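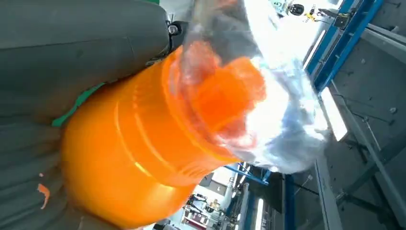

Lista de comprobación: elementos decorativos colgados en pared
Vivienda de Gekville, planta baja y escalera
Fecha de la visita: 2026-07-27
Revisa: Ward Wouters
Visita anterior: mayo

Alcance: espejos, estantes flotantes, cuadros con marco pesado y piezas en relieve. Quedan fuera las lámparas de techo y las cortinas. Cada punto se marca como Conforme, No conforme o Pendiente.

1. Salón

1.1 Espejo sobre la chimenea, dos puntos de anclaje: Conforme.
Comentario: tacos de expansión en ladrillo macizo. Sin holgura al tirar del borde inferior. El nivel marca una desviación mínima hacia la izquierda, admisible.

1.2 Estante flotante Farkis: No conforme.
Comentario: el soporte oculto sobresale 9 mm de la pared en el extremo derecho. El tornillo entra en placa de yeso sin taco basculante. Retirar los libros y los jarrones hasta corregirlo. La carga medida era de 11 kg.

1.3 Máscara de madera tallada: Conforme.
Comentario: cuelga de una alcayata cerrada. La de mayo era abierta y se sustituyó.

1.4 Separación respecto a la salida de humos: Conforme.

2. Pasillo y escalera

2.1 Composición de cuadros en la subida: Pendiente.
Comentario: hay una conducción eléctrica vertical junto al interruptor del rellano y no se ha localizado su trazado. No taladrar en esa franja hasta pasar el detector.

2.2 Altura libre bajo el marco más bajo: Conforme.

2.3 Cristales: No conforme.
Comentario: esquina astillada en el marco del tercer peldaño. Cambiar por metacrilato. El propietario prefiere vidrio antirreflejo – se acepta si lleva lámina de seguridad en la cara posterior.

2.4 Cuadro con cordel: No conforme.
Comentario: cordel deshilachado junto a la anilla izquierda. Sustituir por cable de acero trenzado con casquillo prensado.

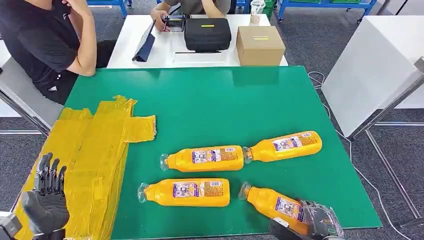

3. Dormitorio principal

3.1 Tapiz sobre el cabecero, barra y soportes: Conforme.
Comentario: la barra mide casi 77 cm y apoya en ambos extremos. Pieza textil, sin elementos rígidos colgantes.

3.2 Estante encima de la cama: No conforme.
Comentario: no se admite carga rígida sobre la zona de almohada sin reborde frontal. Trasladar a la pared de la ventana o montar el reborde Bae, que encaja en ese perfil.

3.3 Espejo de cuerpo entero apoyado en suelo: Pendiente.
Comentario: falta la brida antivuelco. El kit Skeralel está pedido. Mientras tanto, tumbarlo contra el zócalo por su lado largo.

4. Baño

4.1 Espejo adhesivo: Conforme.
Comentario: cordón de silicona continuo, sin manchas en el azogue.

4.2 Repisa de vidrio: Conforme.
Comentario: apretar los prisioneros un cuarto de vuelta en la próxima visita. La arandela de goma del lado de la ducha está algo endurecida.

5. Herramienta empleada

Nivel de burbuja, dinamómetro de gancho, detector de metales y juego de llaves Allen. El detector dio lecturas erráticas en la escalera (pila baja), de ahí el estado del punto 2.1.

6. Plazos

Puntos 1.2 y 3.2: corrección inmediata.
Puntos 2.3 y 2.4: 10 días.
Puntos 2.1 y 3.3: se revisan cuando haya pila nueva y llegue el kit, respectivamente.

Firma: W. Wouters
Copia para el propietario entregada en mano.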